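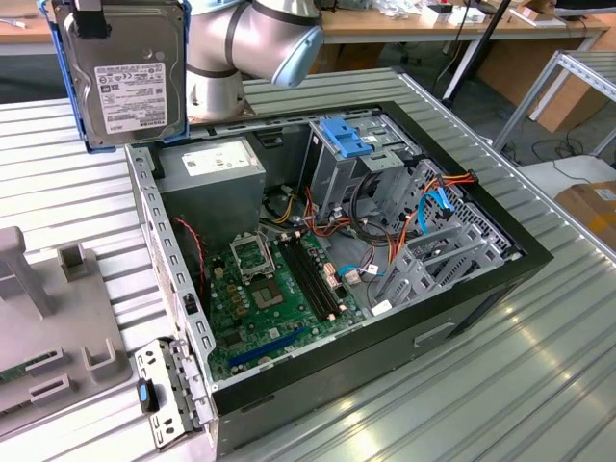 Solange Zacharias asks whether a drive that slips in the clamp spoils the whole recording. It does not, provided the operator marks the slip and lets the recording run to its end. Step 6 in the list below covers this.

Print this page | E-mail this page

4.2 Recording drive-handling examples

This section covers recording sessions for the drive task on the Vanach cell. Complete section 4.1 (arm homing and camera check) first. The PC must be unplugged from the wall and its side panel must be off.

CAUTION: Keep hands out of the case while the arm is enabled. Press the stop button before you reach in, even for a loose screw.

1. Lay the tower on its side on the grooved table, with the open side up. Push it against the stops.

2. Set the parts fixture to the left of the tower. Do not move it again until the session is closed.

3. Open Skitix Recorder and choose the task name from the list. Do not type a new name. Two spellings of one task will be stored as two tasks, and they have to be merged by hand.

4. Enter your initials and press Start. Wait for the tone before you move the arm.

5. Guide the arm through the task at an even speed. If you need to think, hold the arm still. Pauses of up to 3 seconds are kept. Longer ones are trimmed on export.

6. If the part slips, press Mark once and carry on. Try the grasp again from wherever the part now sits. Do not put it back by hand while recording.

7. Press End, then grade the recording: Good, Recovered or Failed. Use Recovered for any recording with a mark that still reached the goal.

8. Record 20 examples, then stop and check the set as described under "Checking a set."

NOTE: Keep the Failed recordings. They are left out of the first training pass and used later to teach the system when to stop.

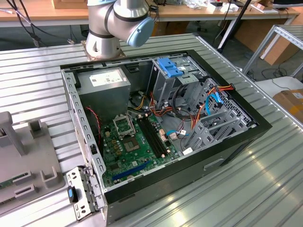 Changing the layout between sets

The examples in one set should share a layout, but the sets should differ from each other. After each set, shift the tower a little along the table and enter the new position in the log. Leave the cables where they fall. Tidying them before every recording gives you a model that only works on tidy cases.

Checking a set

Play back 5 recordings at double speed. Look for missing video, a wrong grade, or a hand in view after the tone. If you find any of these, play back the rest of the set as well. Beril Tokgöz keeps the list of rejected sets. Send her the set number and the fault.

CAUTION: Do not export while the arm is enabled. On older controllers the export can delay the stop signal.

Go on to section 4.3, Uploading to Orum.

Contact | Copyright Vanach | Back to top

This site uses cookies to remember your language and page settings. Accept | Settings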